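The Kitchen Table Shift

Gurness, Wednesday morning, and Gobnait Ó Néill is already behind. Two gripper tools in a canvas bag, one spare battery, a list of addresses. First one is a walk-up over a shoe repair place. She takes the stairs fast.

Her job, short version: get people to pick things up. Their own things, on their own tables, while a hand-held gripper with a camera on it records the whole business. The recordings go to Olldale, the small outfit she works for, and Olldale feeds them to a learning system that is supposed to end up running a pair of robot fingers.

No robot in the apartment. That surprises people, she says. They clean up for it anyway.

"I tell them on the phone, don't tidy. They tidy. I've asked people to put stuff back."

Because the mess is the point. Olldale's first set, called Sarnum, was recorded in November in a rented office. Gray desk, same blocks, same mugs, same light. The system learned it beautifully. Then they tried it in a real kitchen and it went for a loaf of bread like it was a block. Flattened it. Eight people stood and watched.

So now it's homes. 343 recordings in the new set so far, named Jitaru after the street where the first one was made. Each is one pick and one put-down, more or less. Some are awful. Those stay in if the grip itself was good, and get tossed if the person was showing off.

Showing off is a real problem. Folks speed up. They do a little flourish at the end. A learning system copies a flourish same as it copies anything else, and then you have a machine that waves a tomato at you.

What Gobnait wants is dull. Come in slow, open wide, close until both pads touch, wait a beat, lift. Put it down like you'd put down something that belongs to your mother.

And then the surfaces. Plain ones are easy, everybody has hours of plain ones. She gets excited about loud tablecloths, shiny wrappers, anything with a face printed on it. A system that has only seen gray has no idea where a red cloth stops and the object starts. Put something pale and crumpled in the middle of all that, with a box and snacks crowded in behind, and now it has to work for it.
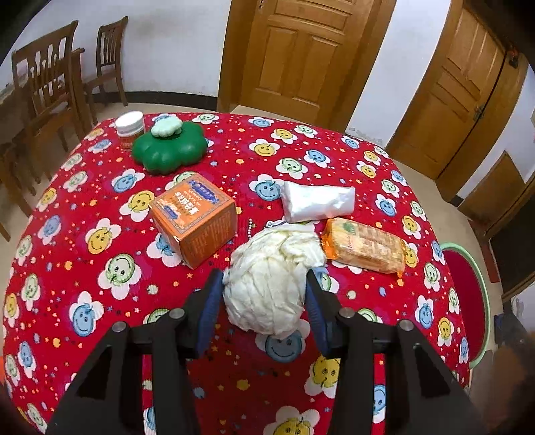 Round things are the other headache. Squeeze a box and it sits there. Squeeze something round a bit off center and it rolls, or it spins in the pads, and the person corrects without thinking. That tiny correction is worth more to her than ten clean lifts. She can't ask for it, either. Ask and people fake it.

Pay is per visit, not per pick. They tried per pick for 2 weeks and got a mountain of very quick, very bad grabs. "My fault," she says. "I wrote that flyer."

Back at the office somebody has to watch everything. Almost 4 hours of it on a bad day. Label the object, mark the moment of contact, mark the lift, flag anything that shows a letter or a face. The labelers fight about what to call stuff. Is it a packet or a bag. Is it a box or a carton. There's a shared document on this and its longer than the manual for the gripper.

Does it work? Sort of. The newest version handles bread okay. Still bad with anything see-through, still scared of bowls. Gobnait thinks they need far more homes, and poeple who cook differently from each other, and somebody to finally do a garage.

She checks the battery, wipes the pads with her sleeve and knocks. A voice inside yells that it's open, and sorry, they haven't finished cleaning up.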